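Intro to Automation, Unit 4
Handout: Notes on the Open Day at Hattar

Read these before the discussion section. They cover the visit, and they also cover the part of the visit that some of you spent at the coffee urn.

1. The setup

We were hosted by Leen Akl and Valentin Danzer, who run the manipulation bench on the ground floor. The task they demonstrated goes by the name Nimton and amounts to setting out lunch: take a piece of food from a basket or a tray, put it on a plate, let go. A toddler does this badly and gets applause. The bar for the robot is a little higher.

The view from the wrist was up on the big screen for most of the session. Get used to this angle, as your lab reports will be full of it. The fingers are always in the foreground, and whatever you care about tends to be hiding behind them.
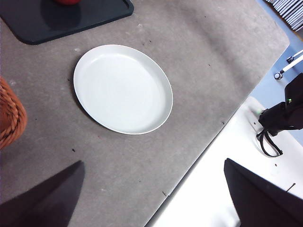
2. Approach and grasp

Leen split every pick into 3 phases: find it, get over it, close on it. Most of the questions were about the last one. Most of the trouble, she said, comes from the second. If the hand arrives a little off to one side, no amount of clever squeezing will fix it.

Baskets are harder than trays. A basket has walls, the walls block the view, and the fingers have to go down between them without dragging the whole basket along. Somebody asked why they don't just use a flat dish. Valentin replied that people own baskets.

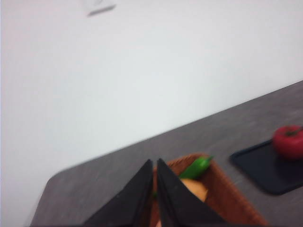 Fingers over the wicker basket, green chili pepper inside. Tomato on the tray at right.

Terms you should be able to use without looking them up:

Occlusion - one thing blocks the camera's view of another. The gripper is a frequent offender.
Pregrasp pose - where the hand stops before it commits.
Clearance - the room left between the fingers and everything they shouldn't hit.

3. Placing

Placing gets less attention than picking, which is unfair, as a tomato dropped from a height is still a failed lunch. The release point has to be low and well inside the rim. Valentin's rule is to aim for the middle of the plate and be grateful for anywhere on it.

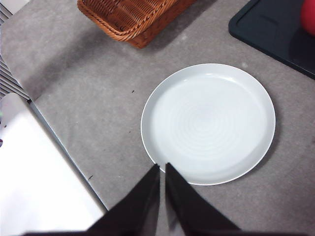
He also made a point that belongs in your notes: a plain white plate gives a vision system very little to hold on to. Glare on the rim can shift the estimate of where the edge is, and the arm will believe the estimate. Compare this with the reading on lighting from Unit 3, which I am told several of you have opened.

4. For section

Raghda Sayegh will lead. Bring a half page on one of the following.

Where would you put a second camera for the basket pick, and what would it still miss?
The bench allows 20 seconds per pick before a run is marked as a failure. Argue for a different limit.
Write a definition of "placed" that a machine could check.

Half pages are due September 30, 2024, on paper, with your name on them. Last time I had to identify two by handwriting.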